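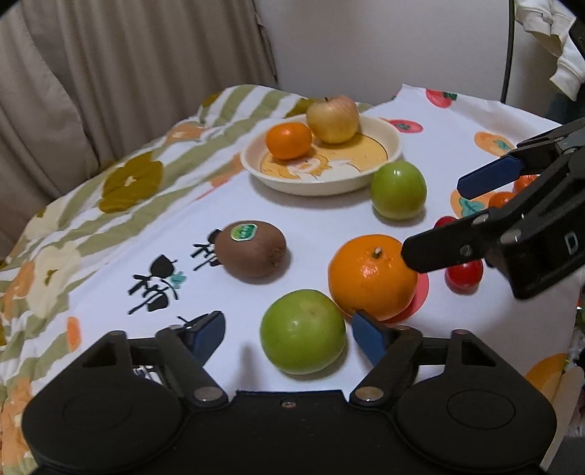 How do I stop mandarins going mouldy before we can eat them?

We bought a big box from the orchard stall at Hanport and by the second week half of them had green fuzz. They were sitting in the box in the laundry, lid closed. There are only two of us here in Ruststead, so we can't get through them fast. Do they have to go in the fridge, or is there a trick to it?

Asked by hanport_jen - 3393 views

Best answer

Get them out of the box the day you bring them home. Tip the lot onto a towel, pull out anything soft or split, and eat or juice those first. The rest want cool air moving past them, so a wire rack or a shallow crate in a single layer works well, and the crisper is your friend for whatever you won't eat in the first week. Mine last three or four weeks in there, easily!

Don't wash them until you're about to eat them. I used to give the whole box a good scrub in the sink, feeling very organised, and they went off twice as fast. If you do wash, dry every one with a tea towel, right into the stem end.

And keep them away from apples if you're storing for the long haul. A mixed bowl on the table is lovely and I always have one going in winter, but I top it up a few at a time from the fridge.

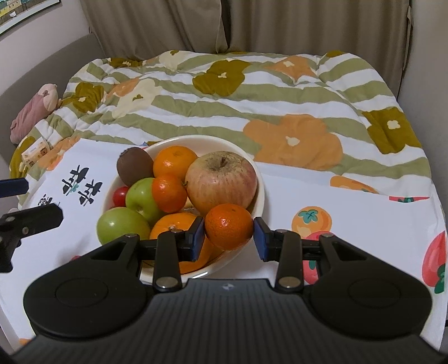

Mandarin at the rim of the fruit bowl, an apple behind it.

One more thing - if you find a mouldy one, check the ones touching it. Wipe them over with a bit of vinegar on a cloth, dry them and use them that day. Happy peeling, it's the best time of year!

Kofi Dramani, 214 helpful votes

Answer 2

fridge. just put them in the fridge. we do a bag from the Jarport markets every fortnight and never lose any

Answer 3

Agree with Kofi on the single layer. If you've got too many, make marmalade! I use 800 g of fruit to the same weight of sugar, plus the juice of two lemons, and it fills four jars with a bit left over for toast. Slice the peel as thin as you can stand, soak it overnight, then simmer until it squashes between your fingers before the sugar goes in (I rushed that part last year and it was like chewing bootlaces).

You can also freeze the segments flat on a tray. The kids here eat them like lollies.

Comment from hanport_jen: Thanks all, the survivors are in the crisper and I've got peel soaking on the bench. Does the marmalade need a proper water bath, or are hot jars enough?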